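Trestcombe Workshop, bench notebook
Project: Phromma (desktop tower, strip-down and refit)
Entry for December, afternoon session
Last updated: December, 4:40 p.m.

Work resumed at 1:15 p.m. The tower assigned to Phromma was brought over from the storage shelf and laid on its side on the slatted table. The side panel was removed and placed in the rack with its screws in a labeled bag. The bag from the previous session was still marked with the old job name and has been relabeled.

The drive was checked on the test station before the session, and its log gives 3,318 power-on hours. A. Oprea considers this acceptable for continued bench use. It is not to be returned to general office service. The drive record has been copied to the project folder, together with the earlier memory test. The memory test is from October and should be repeated before the machine is released.

The holder board is at revision 2. R. Ongart printed it in the gray Siltano filament, as the black stock was reserved for another job. The changes from revision 1 are small: the slotted holders were opened slightly, and the walls of the box holders were thickened where the first print split at the corner. Print time was longer than estimated and the job ran past closing. Please enter overnight prints on the sheet by the door - the last two were missing.

The position of the board on the table remains under discussion. Ms. Ongart prefers to have it directly beside the case, to the left, with the small parts close at hand. Ms. Oprea would like it moved farther out so that the case can be turned without lifting the board. The channels in the table allow either arrangement. A fixed location should be agreed upon and written on the setup sheet before revision 3 is drawn, since the mounting holes depend on it.
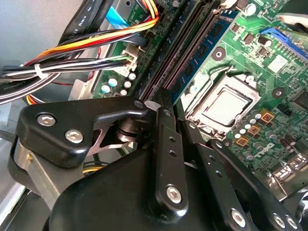 Memory module and open processor socket.

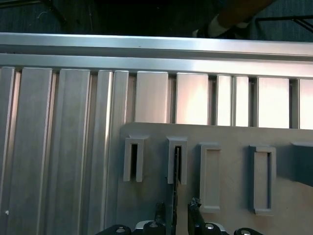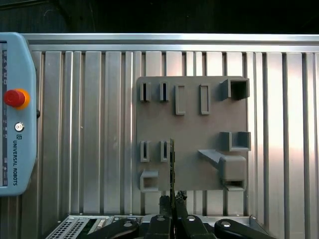
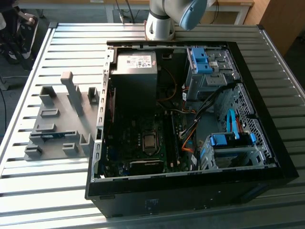
Tower on its side, holder board to the left.

Processor handling. The load lever is to be raised fully before the processor is lifted out or put in, and the metal frame is to be opened by its edge. Fingers and tools are to be kept away from the contact area at all times. When the socket is open and no work is being done on it, the cover from the spares drawer is to be fitted. Ms. Oprea has asked that this be observed even during short breaks.

Memory. Modules are to be held by the ends. Both latches must be checked by hand after seating, including on boards that have a latch at one end only, where the fixed end should be looked at with a flashlight. One module in the spares drawer has no test label. It has been set aside and should not be used on Phromma until it has passed a full run.

Cables. The data cables were a nuisance in the last session and will be again. They spring back over the work area as soon as they are released. Reusable ties have been ordered. Until they arrive, a loop of paper tape is acceptable, provided that it is taken off at the end of the day. Tape left over a weekend on the Golton job left adhesive on the connectors, and the cleaning took most of a morning.

Screws. The small-screw tin was emptied and sorted. It holds nearly 1,000 pieces, of which a fair number are the wrong thread for anything in the room. The coarse and fine threads are now in separate trays. Drive screws have their own tray with a lid. Please do not return mixed screws to the tin - there is a dish for them on the windowsill.

Table. Small screws have been falling into the channels between the slats. The long magnet recovers most of them, though it will not pick up the brass standoffs. R. Ongart suggests a strip of foam along the channels nearest the case. An offcut of the packing foam would be suitable, and she will try it tomorrow. The rail should be wiped down at the same time, using the dry cloths only.

Outstanding:
- Repeat the memory test and file the result with the October record.
- Agree on the board location (Oprea, Ongart) and amend the setup sheet.
- Measure the revision 2 slots again after a week of use and note any wear.
- Order thermal paste. The open tube is past its date.
- Find the missing blanking plate for the rear of the case. It was last recorded in the parts cabinet, second drawer.

The bench was cleared of hand tools at 4:30 p.m. and the trays were returned to the cabinet. The cabinet key is with Ms. Oprea.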